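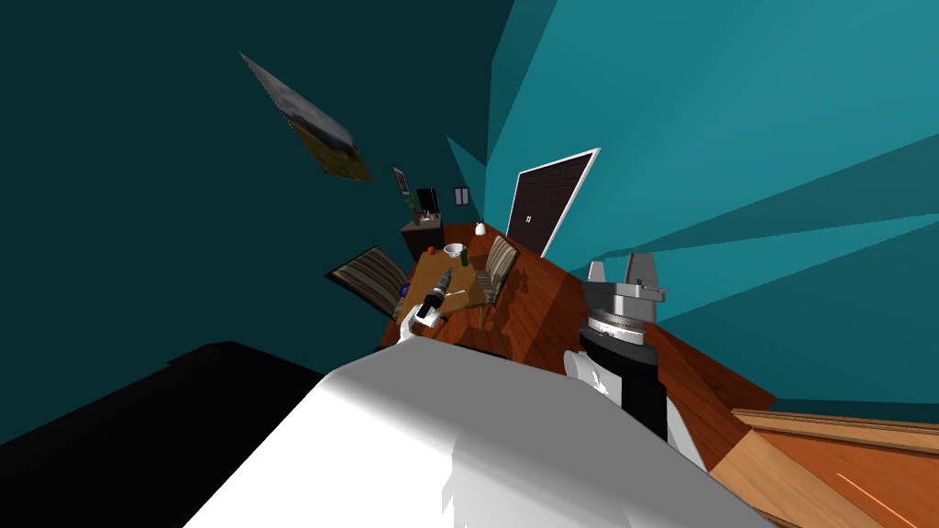 Nilter put out patch 1.4 for Rundbridge on 5 February 2024 and I've had a few evenings with it now. Going to post my notes in a thread so I can find them later. Most of the talk so far has been about the new co-op mode, but the part I spent my time on is the house interiors. They used to be one bare room copied over and over. Now you get places with a rectangular dining table with a warm brown top, chairs, a reddish wood floor, that kind of thing. Small change, but I stay indoors longer than I used to.

Download size first. It was 11 GB for me on PC. If you play on console you may see a different number. You need the space free twice over while it unpacks, so clear some room before you start.

Old saves work. I loaded one from October with 188 hours on it and nothing was missing. My storage chests had been re-sorted by item type. I had them set up by region and now I have to do that again. There is no setting to turn the sorting off.

Co-op is up to 4 players. One person hosts and the rest join from the main menu with a code. The host keeps all world progress. Guests keep items and money but not quest steps, so if you are working through the Vulura chapter together, everyone except the host will have to repeat it.

We had 3 dropouts in one night. Each time the host's game kept running and the guest could rejoin with the same code. Loot on the ground at the time of the drop was gone when they came back.

The Vulura chapter itself is the same as before except for the bridge fight. The second wave now comes from the river side. If you used to park an archer on the west tower, move them down to the gate.

Prices at the Sandhu market were changed too. Rope and lamp oil cost more, iron costs less. Selling fish is still the fastest way to make early money. I had expected them to cut that and they did not touch it.

Controller support is better. You can rebind every button now, including the two map shortcuts. Rebinds are saved per profile, so set them again if you use more than one.

Things still broken for me: the map marker for the ferry points to the wrong dock, the rain sound keeps playing when you go inside, and horses get stuck on the steps behind the Sandhu inn. For the horse, save and reload and it will be back at the stable.

Frame rate is a bit lower in town than it was before the patch. Turning shadows from high to medium fixed it on my machine and I can't see much difference in how it looks.

If you stopped playing because of the inventory screen, that has not changed. If you stopped because you had no one to play with, try it again.

Next I'm going to start a new save on hard and see if the early game has been changed at all. Will add to this thread when I get to the first ferry crossing.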